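Search jobs, sites, keywords
Search

Floor Attendant, Robot Shift (two openings)
26/10/2019
By Thérèse Gill

Prondomley is hiring two people to work alongside the humanoid at our Fortin site. You will set out its table, keep it out of trouble and write down what it did. The pay is better than the title.

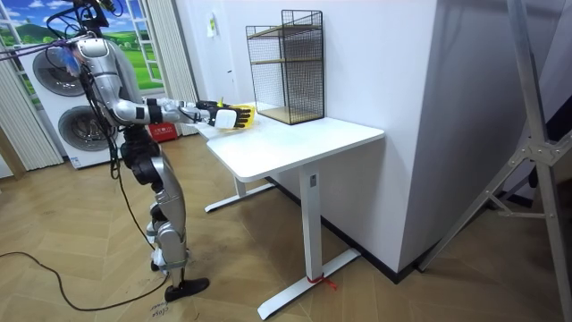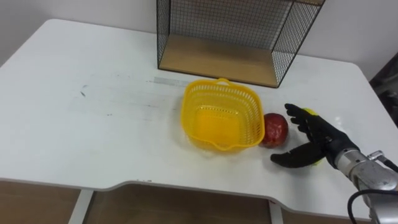

The work used to be done by four of us with our own hands, and we were quick. Drorkico, our parent company, would like the robot to be quick too, so the four have moved on to planning, repairs and, in Gordon Campbell's case, the supervisor's desk. No one was let go. Several of us did have to learn spreadsheets.

What changes for a person in this job is mostly the pace. You used to tidy a table and go on to the next one. Now you put things on the table so that something else can tidy it, and then you put them back. A full shift runs to 300 attempts. People who like finishing things find the first month hard.

You will:
– reset the table between attempts, baskets and fruit included
– keep cables clear of feet, yours as well
– press stop when you feel you should, and never be asked to justify it
– fill in the log in words another adult can read
– tell the engineers when the new routine is worse than the old one (they take it well by Thursday)

You need steady attention, decent handwriting and the ability to stand for a couple of hours at a stretch. No degree and no coding. Warehouse, laundry, kitchen or childcare experience all count, the last one more than you would think.

We offer 26 days of paid leave, a $3,000 bonus after your first year, and a written promise that attendants get first pick of any new post the robot creates. Gordon has the promise in a drawer and will show it to you at the interview.

To apply, send a page about yourself to Thérèse Gill, Room 101, Fortin site. Interviews include a paid trial hour on the floor – wear flat shoes. Start date is in March.

Recent listings
Night Dispatcher, Bremalberg
Repair Bench Trainee, Fortin
Payroll Clerk (part time), Drorkico
Forklift Driver, Bremalberg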